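Grekeo perception and planning sync
Minutes, Thursday, Sudisville office

Present: Golnar Nouri (chair), Emrys Pumphrey (notes), planning team, two people from Savasska on the call

1. Segmentation on clutter
Golnar went through the results from the new mask model. Boxes and cartons are fine. Clear plastic is still the weak spot — masks leak into whatever is next to it or split at the knot. Emrys wants overlapping packets labeled as separate objects even when only a corner shows. Agreed.
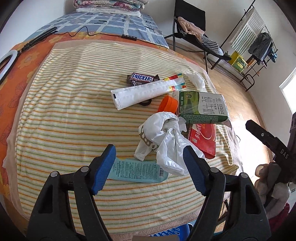

Cluttered pick set: knotted plastic bag against packets and a milk carton, striped cloth.

2. Striped backgrounds
Stripes bend in the wide-angle view and the edge detector picks them up as object borders. Options are to undistort before the mask step or to retrain on raw views. Savasska prefers the first. Golnar is worried about latency, budget is 30 ms per view. Emrys to measure both.

3. Grasp planner
Planner still proposes grasps that touch a neighboring item. Strömberg branch adds a clearance check but is not merged — 5 tests failing, all in the collision module. No release until they pass.

4. Tooling
Label viewer drops masks on reload. Fix is in review.

Actions
Emrys: latency numbers for item 2
Golnar: update labeling guide for overlaps
Planning: Strömberg tests

Next meeting Thursday, same time.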